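Lukumay Head-Mounted Recording Set
Equipment for gathering first-person examples of everyday handwork

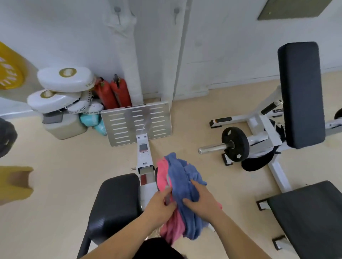

The Lukumay set is supplied by Pevia to laboratories and companies that train manipulation models on human activity. It consists of a head-mounted camera, a belt recorder and a docking station. The wearer keeps both hands free and works at normal speed. Sessions may be recorded in gyms, laundries, kitchens and workshops without changes to the room.

Cloth handling remains the most requested category. Towels gathered over a bench or a machine seat fold, slip and cover one another, and a learning system needs many examples in which both hands share the load - one gripping an edge, the other pressing down. The camera angle is set at fitting so that the forearms and the work surface stay in view.

Supplied with each set
Head mount with adjustable band
Belt recorder and 2 batteries
Docking station with charging cable
Printed task cards, Somside series (53 cards)
Carrying case

Operation
Recording time per battery: 30 minutes
Weight of head mount: 367 grams
Start and stop: single button on the recorder
Labeling: the wearer speaks the task card number at the start of each take

Takes are copied to the docking station at the end of a session and sorted by card number. Incomplete takes are kept and marked as such - customers may include or exclude them when preparing a training set. The wearer may delete any take before it leaves the station.

Ordering and support
Sets are available for purchase or for rental by the month. Rental orders placed in October ship from the Fladby office. Questions on fitting and wearer training should be directed to Renata Pietrzak. Questions on file formats and export should be directed to Dennis Ogola.

Page updated Fri 2 November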